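3.2 Table shape and standing position

Round and bow-edged tables are common in small apartments, yet most guidance on home work surfaces assumes a straight front edge.
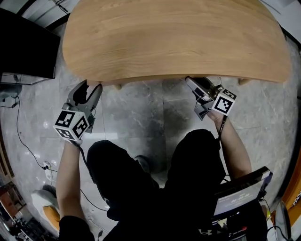
Figure 4. Standing position at the curved table, seen from above. The near edge bows toward the person, and the grain runs in long horizontal streaks across the top.

Does a curved table edge change where people stand when they work at it?

People tend to stand at the point where the curve comes closest to them, and they move their feet less than they do at a straight edge. When they need something at the far left or right, they lean or turn at the waist before they take a step.

We came to this question through the household survey described in Section 2. Of the 31 homes visited in Cevville, many had a single table that served for meals, mail, folding clothes and homework. Residents of homes with a round or bowed table often told us that the sides of the table were "for putting things" and the front was "for doing things." Residents with rectangular tables seldom made this split. They spoke of a left half and a right half, or of one end that belonged to a certain family member.

To look at the difference more closely, we asked ten adults to carry out the same short set of chores at two tables. The first had a curved front edge and the second a straight one, and both were 90 cm deep at the deepest point. The chores were sorting a stack of mail, folding hand towels, laying two place settings and wiping the surface. Each person did the full set at both tables, with the order of the tables switched for half of the group. Branwen Rees and Saqib Paracha ran the sessions, and Jade Tunstall coded the foot positions from floor marks. We gave no instructions on where to stand.

At the straight table, participants moved along the edge freely. During towel folding they often began near the left corner and ended near the right, following the pile as it grew. At the curved table the same chore was done almost entirely from one spot. Finished towels went to the side and stayed there until the end, when the person picked them up in one trip. Place settings gave a similar result. On the curved table both settings were laid from the front, with the second one reached across at arm's length. Several people then walked to the other side to straighten the fork.

Wiping was the exception. All participants walked when wiping the curved table, and most went the whole way round it. At the straight table they wiped from the front and stretched for the back. Two of them left a strip along the back edge untouched. We did not measure how clean either surface was, so this is a note on movement only.

The floor may matter as well. Hard tile makes it easy to pivot in place, and a rug with a raised border can stop a person from stepping sideways at all. In the survey homes, a rug under the table was more common with round tables than with rectangular ones. Our sessions used no rug, and the results should not be carried over to homes that have one. Table feet set close to the rim could have a similar effect on where people put their toes. Two participants mentioned this after the session, both about the straight table.

Height was less important than we expected. Aarne Riihimäki suggested during planning that taller people would step less because of their longer reach, and we recorded standing reach for this purpose. The tallest and shortest participants differed clearly in how far they leaned. They did not differ much in how often they stepped.

Surface pattern was not part of the design, but it came up in conversation. Some participants lined up the mail and the place settings with the grain of the wood. On a curved table there is no straight front edge to line things up with, and a grain that runs from side to side can take over that job. One resident in the earlier survey had placed strips of tape on a plain white round table so that her children would set the plates evenly. We return to this in Section 5.

The total recorded working time across all sessions was 480 minutes. With a group this small we report the patterns in words and leave the tests to the larger study now being prepared by Gebhard Wieser. That study will add a half-round table placed against a wall, an arrangement we saw several times in narrow kitchens and could not include. It will also cover seated work, where the curve affects elbow support and the choice of chair position.

3.3 Storage within reach

The second part of the sessions dealt with items kept on or next to the table. Participants were given a shallow tray, a napkin holder and a jar of pens, and were asked to put them wherever they would keep them at home. At the curved table the tray was most often placed at the back, and the pens to the side of the writing hand.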